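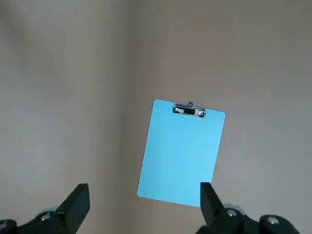 Notes for my talk, June 8, 2026, Detbridge library, upstairs room
Zlatko Živković

**Before I start**

- Water on the left side. Watch on the table, face up.
- Speak slower than feels natural. Leanne told me that in May I finished ten minutes early and people were still writing.
- Say thank you to Leanne Greenwood for the invitation. Say her name first, then the library.

**Opening**

Good evening. I would like to speak tonight about the minutes of a meeting. I know it is not a subject that makes people run to the door to get in. But I have taken minutes for our allotment association for many years, in a language which I learned when I was already a grown man, and I have made most of the mistakes that are possible.

(Wait. Somebody may laugh. If not, continue.)

My first minutes were nine pages long. I wrote everything. I wrote that Mr So-and-so coughed and asked to open the window. I was afraid to leave out something important, and I did not yet know which English words were important. Mali Craddock, who was in the chair, read all nine pages and gave them back to me with one question in pencil: "So did we buy the water tank?"

It was in there. Page seven, in the middle of a paragraph on slugs.

**Part one: what a reader wants**

The person who opens the minutes was often not in the room. Or he was in the room and has forgotten. He wants to know what was decided, who will do it and by when. All the rest he can live without.

- Show the first handout, the slug page. Give them one minute to find the tank.
- Then the second handout, the same meeting on half a page.
- Ask: what did we lose? (Usually someone says "the arguments". Good. Go to part two.)

**Part two: how much of the argument to keep**

This is where I changed my mind over the years. At first I kept all, then I kept nothing, and both were wrong.

Tell the story of the Skurnine path. We voted to close the path behind the lower plots. I wrote only: "Agreed to close the path." Two years later a new group of members wanted to open it again, and we could not remember why it was closed. We argued for a whole evening. Then Edileuza Pimentel found an old letter in her shed. The bank under the path was slipping after heavy rain. One sentence from me would have saved the evening.

So now I write one sentence of reason for each decision. Sometimes two, if money is involved.

- Do not write who said the reason, unless the person asks for it.
- If a person votes against and wants it noted, note it. Use the name and nothing more.
- Never use adjectives for a discussion. I once wrote "a heated discussion" and I received three telephone calls.

**Part three: during the meeting**

(Slower here, this is the part they will write down.)

I prepare the page before. Every item from the agenda gets its own heading, with empty space under it. When the talk jumps from item four to item two, and it always jumps, I jump also on my page.

I write by hand. Karthik Rathnayake, who takes minutes for the tenants at Talukder House, types everything and is very quick. His minutes are better than mine, so please do not think I say that paper is superior. I only say that I look at people more when I write by hand.

When I do not understand, I ask. For a long time I was ashamed to do this, with my accent. I used to write down a sound and hope. Now I say: "Excuse me, what shall I write?" It is a very useful question. Very often the people find that they have not agreed yet.

- Read each decision aloud before the next item.
- For figures, repeat them. Tell about the hedge cutting: they said £225, I heard £25, and we sent the man the wrong cheque.

**Part four: after**

Write them up the same evening, or the next morning at the latest. After that the handwriting becomes foreign even to its owner.

Send to the chair first, then to all. Put the actions at the top, with names. At our last count some 60 members receive the minutes by email and 23 by post. For those by post I use larger letters.

If there is a mistake, correct it at the next meeting and write down that you corrected it. Do not quietly change the old file. (If someone asks about the shared folder on Nomia: yes, I keep the approved copy there as well as on paper, but the printed and signed copy is the one that counts for us.)

**Exercise, if time allows**

Leanne and Mali read the short dialogue about the gate key. Everyone writes the minute. Maximum 2 sentences. Ask four or five people to read theirs.

If it is later than half past eight, skip this and go to questions.

**Questions I expect**

- Recording the meeting? Ask permission from all. I find it takes twice as long to listen again.
- What if the chair wants something removed? Take it to the next meeting.
- Apologies for absence: yes, always list them. People do look for their own name.

Handouts to be left on the chair by the door. Return the key to Leanne.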